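Section 4: Setting up the Prernside countertop dishwasher

4.1 Before you connect anything

The maker's leaflet promises that the Prernside will be running 20 minutes after you open the box. Set aside an afternoon. Most of our support calls come from people who believed the leaflet and skipped the steps below.

1. Check that the counter is level in both directions. The feet adjust, but not by much.
2. Run the drain hose to the sink with no loops or kinks. The leaflet shows it coiled neatly behind the unit. Don't do that.
3. Screw the inlet hose to the faucet adapter by hand. The bundled wrench has cracked more adapters than it has tightened.
4. Plug the unit straight into a grounded wall outlet.

CAUTION: Do not use an extension cord, whatever it says on the extension cord.

4.2 First run

5. Run one full cycle with the racks out and no detergent. It takes around 45 minutes. The display may say otherwise.
6. Look under the unit with a flashlight. A few drops at the inlet mean the washer is seated badly. Close the faucet, take the hose off and start again from step 3.

4.3 Loading

Ignore the capacity figure on the carton. We have never reached it with dishes anyone eats from. Bowls go in the lower rack, tilted toward the spray arm. If two of them touch, the dirt between them will still be there when you open the door.
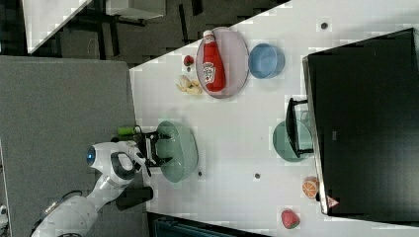 Prurnness Kitchen Appliances, Product Support Team

7. Pick up bowls by the rim and scrape them first. "No pre-rinse needed" is true of crumbs. It is not true of oatmeal.
8. Turn the spray arm by hand before closing the door. If it hits anything, rearrange the load.
9. Add one level spoonful of powder. The Esach tablets sold alongside this model are sized for a bigger machine and leave a film.

NOTE: The "Lu" button on the panel is the light-use cycle. Carmela Melis tested it on our bench in July and found it fine for glasses and hopeless for egg. Treat it as a rinse.

4.4 Error codes

976: No water. Open the faucet fully and check the inlet filter.
2855: Listed in the leaflet as "general fault." Unplug the unit, wait, and plug it in again. If the code comes back, call us before you pay anybody for a new pump.

Section last revised Friday, August 2, 2019.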